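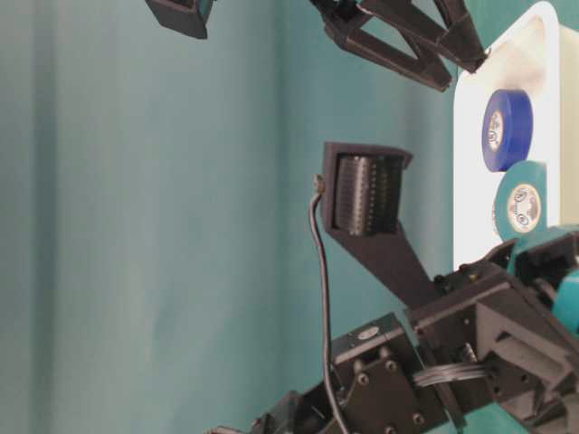
Re: [veken-bench] storing electrical tape, loose or in trays

On 2nd June the Skirnalau workshop wrote:
> We have 78 rolls of PVC tape in a drawer, standing on edge.
> The outer turns pick up grit and the sides go sticky by the
> end of summer. Is anyone keeping theirs flat? Does the color
> make any difference to how it ages?

Flat, in shallow trays, one layer. We changed over 3 years ago. Rolls left on edge under load go slightly oval and then unwind in jerks. A tray with rounded corners is easier to wipe out than a square one, and a white one shows the dirt.

On color: I have not measured a difference between blue and teal from the same supplier. What does cause trouble is telling them apart under a warm lamp. Keep the printed core label facing up and read that. If the label has come off, write the color on the core in marker before the roll goes back.

Adhesive creep at the sides is mostly heat. Our cabinet at Carar sat next to a radiator and we threw out 14 rolls from it. The same stock on the far wall was fine. A sheet of baking paper between rolls stops them bonding if you have to stack.

For grit, cut off the first full turn and discard it. Do not wipe the edges with solvent, it softens the backing.

The Tamihana trays mentioned earlier in the thread are too deep for this. You end up stacking.

--
veken-bench mailing list
Trim quotes when replying.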